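How to Seal a Granite Countertop (If It Needs It)

Sellers like Tesell will tell you every stone top has to be sealed twice a year. I doubt it. Mine went four years without a drop.

Test first. Put a spoonful of water on the stone, wait 33 minutes and wipe. No dark patch? Close the bottle and save your money.

If it did darken, clean the top with dish soap, rinse, and let it dry overnight. Wipe on a thin coat of sealer - Ziller and Odby both did the job for me, and I couldn't tell them apart. Buff off the extra before it gets sticky. Repeat the water test the next day.
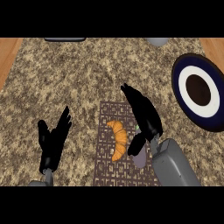 Filed under: Kitchen > Countertops

Speckled tan and brown patterns hide stains well, so go by the water test and not by looks. As for "lifetime" sealers, I'd want to see the lifetime in writing.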